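The Residual Contents of Unit 14

Report to the Estates Office, Stilwood Institute of Applied Trades
Prepared by the Acting Registrar of Effects

1. Purpose

The Acting Registrar was instructed in April to attend the former instrument workshop on the lower level of the Fahmy Building, to record its remaining contents, and to recommend for each item one of the dispositions set out in the Schedule: retain, transfer, return or destroy. The Registrar was further instructed to complete the work before the floor was handed to the builders, and to do so without incurring overtime.

The report is submitted after the due date. The Registrar accepts responsibility for the delay and asks that the reasons given in section 4 be read before any note is placed on file.

2. Background

The workshop operated for thirty-one years under Mr Attila Szűcs, Senior Instructor, who taught the repair of gauges, meters and small precision fittings to apprentices from across the district. Enrolments declined. In its last year the course had two apprentices, one of whom transferred to refrigeration. Mr Szűcs continued to teach the other for the full timetable, including the group exercises.

On his retirement Mr Szűcs surrendered his keys, his parking permit and a stock book. The stock book was compiled in his own hand and runs to 3,291 entries. Most of the articles listed were sold at the clearance or collected by the supplier, Gesoline, under the terms of the original lease. The Registrar was to deal with whatever was left.

For the purposes of the record the Institute uses the Leltari system, which issues a number to each item once four fields have been completed: name, owner, function and value. An item cannot be saved with a field left empty. It cannot be removed from the list until it has been saved.

3. Conduct of the inventory

The Registrar attended at half past eight in the morning with Mr Issa Rizk of Building Services, who unlocked the room and remained to assist. The heating on that level had already been disconnected. Mr Rizk provided a kettle.

The work went forward without difficulty until the early afternoon. Stools, clamps, a wall clock, a box of unused safety glasses and the contents of the first aid cabinet were entered and assigned. A set of drawers was found to contain only labels for other drawers. These were entered as stationery.

At ten past two the Registrar came to the last item in the stock book that had not been struck out. The entry read, in full, "The block. On the bench." There was no number beside it, no supplier, and no price. It was the only entry in the book written in pencil.

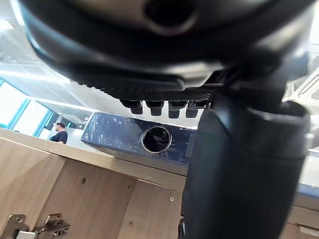

The Registrar asked Mr Rizk whether he knew the function of the item. Mr Rizk said that it was for the hole. Asked to elaborate, he said that something went in there, or had come out of there, and that either way a person had gone to the trouble of putting a metal ring around it, and that people did not generally do that for nothing. He then rinsed the cups.

The Registrar entered "Block, blue, with hole" under name and proceeded to the second field. The system would not accept "Unknown" as an owner. It would not accept "Institute" without a purchase order. It offered a list of approved owners, the first of which was the Registrar.

4. Inquiries made

The Registrar considered it improper to destroy an item whose function had not been established, and made the following inquiries over the next several weeks.

Gesoline was contacted by telephone. Mr Thomas Negri, of its returns desk, was courteous and asked for a description, then for a second description, and then asked the Registrar to hold. On his return he stated that the company had never leased, sold or lost such an article, and that he had taken the liberty of asking his colleagues. Three of them believed it to be part of something. They could not agree on what. Mr Negri asked to be informed of the outcome.

Dr Nizar Kanaan, Head of Metrology, was invited to inspect the item and did so on his lunch hour. He passed a thumb over the scuffs on its top surface and observed that it had been handled a great deal by somebody. He tried a pencil in the hole, and then the handle of a teaspoon. He gave it as his professional opinion that the block was a reference piece, kept so that other holes could be compared with it. The Registrar asked whether this could be entered as its function. Dr Kanaan said that he would prefer it were not attributed to him, and stayed for twenty minutes after he had finished his sandwich.

The surviving apprentice, Mr Tamer Sfeir, was traced to a meter shop on the other side of the harbour. He replied by letter. The relevant portion is reproduced with his consent.

"Mr Szűcs gave me the block on my first morning. He said I was to hold it until I understood it. I held it until morning tea and told him I thought it was a bushing of some kind. He said that was a good answer and to put it back on the bench. The next week he gave it to me again. I must have given him 500 answers over the four years. Some of them were pretty silly by the end. He wrote them all down somewhere and he never told me if one was right. I can tell you that when I got out here and somebody put a meter in front of me that I had never seen before, I did not mind it. I just picked it up. I hope it has not been thrown out."

The Registrar returned to the stock book. In the back, behind the last ruled page, were eleven further sheets that had been taken for blotting paper. They contained more than 1,000 short entries in pencil, each with a set of initials and a year. The earliest was from the first intake. They included "Bearing housing," "Foot of a lamp," "Drain," "Holder for a pen, if you had a very big pen," "Half of two things," "For teaching," and, on four occasions in four different decades of handwriting, "I give up." Beside each of these last four Mr Szűcs had written the word "Again" and the date on which the apprentice had tried again.

Mr Szűcs was then contacted directly. He now lives with his daughter and was reached in the garden. The Registrar read the entry to him and asked him to state the function of the item for the record.

Mr Szűcs was silent for some time. He said that it had been on the bench when he arrived. He had asked the instructor before him, a man long since dead, and had been told to hold it until he understood it. He had supposed this to be a method, and had been too embarrassed, as a young man, to ask whether it was a method or whether the other fellow did not know either. By the time he was no longer embarrassed there was no one left to ask.

The Registrar asked whether he had ever formed a view of his own. He said that he had formed one most mornings. He asked what the Registrar thought it was.

The Registrar explained that it was not within the scope of the instruction to hold an opinion. Mr Szűcs said that he understood, and that the first morning was always the hardest.

5. Findings

The item is a block, dark navy blue, worn on top, with a round hole lined with a bright metal ring. It has no established owner. It has no market value that could be determined. It has been in continuous use for not less than thirty-one years, and probably a good deal longer, by persons who did not know what it was.

The Registrar wishes to disclose that during the period of these inquiries the item was kept on the Registrar's own desk, for security. It was picked up from time to time. Staff from neighbouring offices, coming in to have forms signed, also picked it up, and several volunteered suggestions without being asked. A number of these were from persons who had not previously spoken to the Registrar on any matter. As the stock book was to hand, their suggestions were entered in it, in pencil, with initials and the year.

6. Recommendations

That the wall clock be transferred to the staff room.

That the safety glasses be offered to the joinery program.

That the drawer labels be retained pending the purchase of drawers.

That the Estates Office note the Registrar's completion of the remaining record in the following terms. Name: the block. Owner: the Registrar, acting. Function: under review. Value: the system required a figure, and 2 dollars was entered.

That Mr Negri of Gesoline be informed of the outcome, such as it is, and Mr Sfeir likewise, with an assurance that it has not been thrown out.

That, when the new trainee in the Registry commences, the first morning be left free of other duties.

7. Attachment

One stock book, with loose sheets. The Registrar asks that it be returned promptly, as it is still in use.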